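I have come to distrust the viewpoint sign. We followed 3 of them out of Dokthorpe on Thursday, and each delivered a car park and a bin. 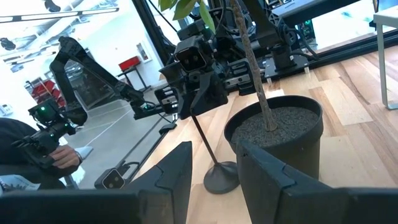
The best thing we saw all day was a heron standing in a ditch behind the Chauvin bus shelter, which no brochure mentions. It stayed 5 minutes. The official overlook at Bitow has 143 steps and a fine prospect of a hedge.

My proposal is to take the signs down and let people get lost.

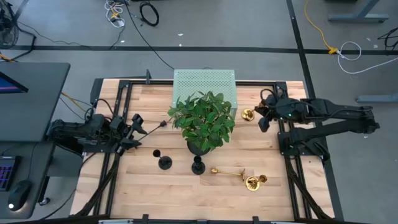

A leafy plant in a pot, wooden tabletop.

Yasuo Sakai disagrees, but he sells the maps.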